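Fleet Vehicles for Small Businesses
Course handout, Unit 5: Choosing and loading a light van
Ikisstead evening program, revised 4/14/22

Welcome back, everybody, and thank you for the good talk last time about leasing. I promised we would get to payload, so pull up a chair, because it is the part of a van brochure that most buyers skip and then wish they hadn't!

Payload is the weight a van can legally carry, and that means everything you add to it: the driver, the passenger, the lunch bag, the roof rack, the shelving and then, at last, the goods. You find it by taking the empty weight of the van (often called curb weight) away from its maximum loaded weight. Makers don't all count the same things in the curb weight, so read the small print. Some put in a full tank and a driver, and some leave one or both of them out.

We will use the Bakau courier van as our worked case, the same one from the leasing sheet. Suppose the brochure gives 4,000 pounds as the empty weight and a payload of 643 kilograms. Yes, the units are mixed, and I left them that way on purpose, as you will meet this sort of thing on imported spec sheets all the time. Put everything into one unit before you do any sums.

Now Trandis, our make-believe-nothing, everyday delivery firm, fits racking, a bulkhead and a ladder rack, and puts two people in the front. Once all that is on board, 403 kilograms are left for parcels. So 240 kilograms went before a single box was loaded, and I find that number wakes a class up nicely. 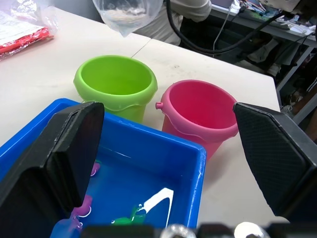
Awan: we went through this at my shop, and the racking was the part we got wrong. We had priced it carefully and never once asked what it weighed. The van was fine on paper and over the limit with a normal day's load, and we ended up taking out a whole side of shelves.

I'm keeping that comment in the handout for good. Ask the racking supplier for a weight in writing, and ask before you order.

A word on axles, too. Each axle has its own limit, and you can be under the total for the van and still over on the rear. Heavy things belong low down and up close to the bulkhead, with lighter things toward the doors. If your route has many stops, remember that the balance changes as you unload, so a van that left the yard nicely loaded may be tail-heavy by midday. Drivers can feel it (the steering goes light), but a weighbridge ticket is much better than a feeling.

Then there is volume. A florist will fill a van long before reaching the weight limit, while a tile fitter will reach the limit with the floor barely covered. Work out which kind of business you are before you fall for the high roof, which costs you fuel every mile and may keep you out of the parking garage.
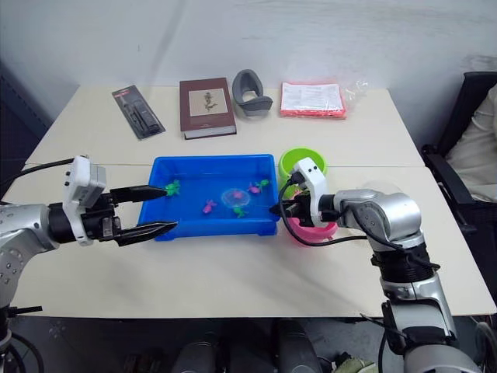 For next time

Bring the spec sheet for one van you use or would like to use. Mark the curb weight, the maximum loaded weight and both axle limits, and write down whether the driver and fuel are counted. Then list what you would fit inside it, with weights where you can get them. We'll do the sums together, and the November group's sheets will be on the side table if you'd like to compare.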